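Gavura Tabletop Cell: Questions About the November Stoppage

This page answers questions received by the Pathirana Training Center after the simulated Gavura cell was withdrawn from course use. It applies to all students and instructors with access to the Skirau simulator.

What happened?

During an unattended batch on a Tuesday night, one arm closed its fingers before reaching the commanded height and then continued downward. The simulator recorded contact between the fingers and the tabletop. The run should have stopped at that point. It continued for 25 more cycles, and each was logged as a successful grasp.
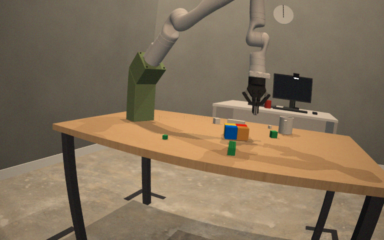
The fault was found the next morning, when an instructor compared the grasp log with the contact log. The two did not agree. All results from that batch have been marked invalid and must not be used in coursework.

Was anyone hurt, or was any equipment damaged?

No. The batch ran entirely in simulation. The Center has handled the matter as a safety report all the same, as the same motion program was scheduled for transfer to the physical cell later that week. The transfer has been canceled.

What caused the fault?

Two causes were identified.

The first was a wrong tool length. A gripper definition had been replaced during an update, and the new entry was 3 mm shorter than the correct value. The controller therefore placed the fingertips lower than intended.

The second was a disabled stop. The contact limit had been switched off for an earlier test and was not restored. Had it been active, the first contact would have ended the run.

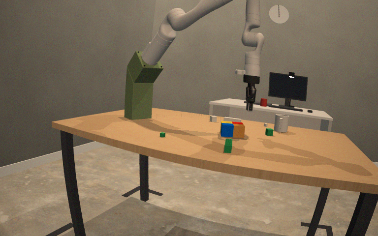
Which exercises are affected?

Any exercise that uses the block cluster and was run with the replaced gripper definition is affected. Students may check the settings page of their own run. If the tool entry reads "Jomico short," the run must be repeated.

Over 3,000 stored cycles are being reviewed. Until the review is complete, grades that depend on them will be shown as pending. 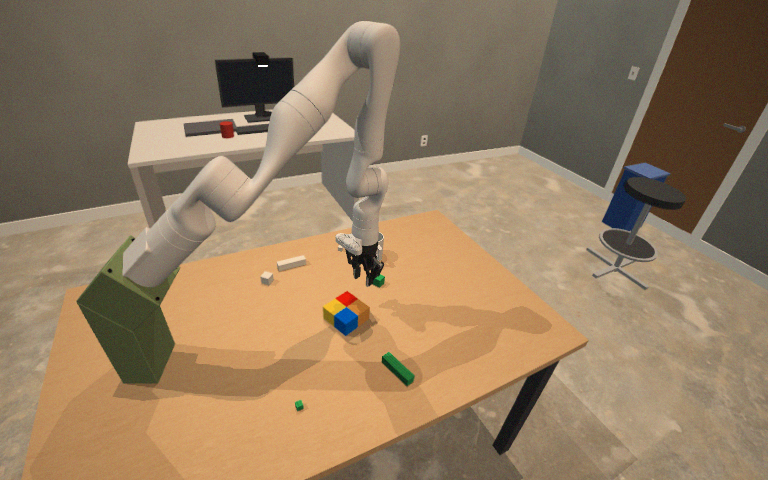 Students do not need to request an extension. Deadlines for affected exercises have been moved automatically, and the new dates appear in the course calendar.

How can I tell a false grasp from a real one?

Do not rely on the status line alone. Open the wrist view and move through the run slowly, beginning at the point where the fingers start to close.
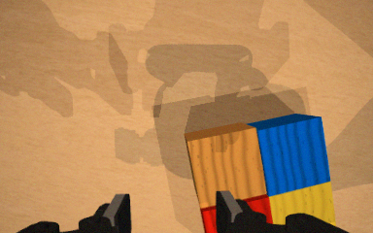 The status line reports only that a close command was completed. It does not confirm that anything is held. In the wrist view, look at the space between the two light gray fingertip pads. If there is only bare tabletop between them and the block is still beyond the right finger, the block is not in the grip, whatever the log states.

What should I do if I see contact with the table?

Stop the run, save the contact log, and report the run number to the instructor on duty. Do not reset the cell before the log has been saved.

When will the cell return to use?

The cell will reopen after the tool length has been checked by a second person and the contact limit has been locked on for all student accounts. Notice will be posted on this page.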